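3.2 Collecting the demonstrations

All demonstrations were recorded at the Brekau site on a single work table covered with grid paper. The operator holds one gripper in each hand and does the task directly, with no robot arm involved. Each gripper carries its own camera, and one more camera records from head height. The utensil task uses a metal stand with a round base, a whisk and two spatulas. An episode starts when the operator says "go" and ends when both grippers are back at the near edge of the table.

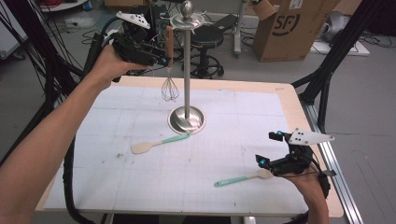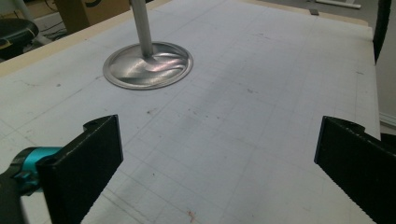 Figure 5. Utensil task. First view: head camera, with the left gripper next to the whisk. Second view: gripper camera, with both fingers apart and the base of the stand on the table behind them.

We recorded 41 episodes of this task in January. Two operators took turns, and neither had used the grippers before. Before each episode the spatulas were put down at new positions read from a list, using the grid lines as a guide. The stand was moved only between sessions. We dropped 5 episodes in which a utensil fell off the table or a marker was lost from view for more than 2 seconds. A further 19 episodes were recorded later in Kelcombe with the same tools and are used only for testing. Labels were added by hand in Tresano, our in-house annotation program.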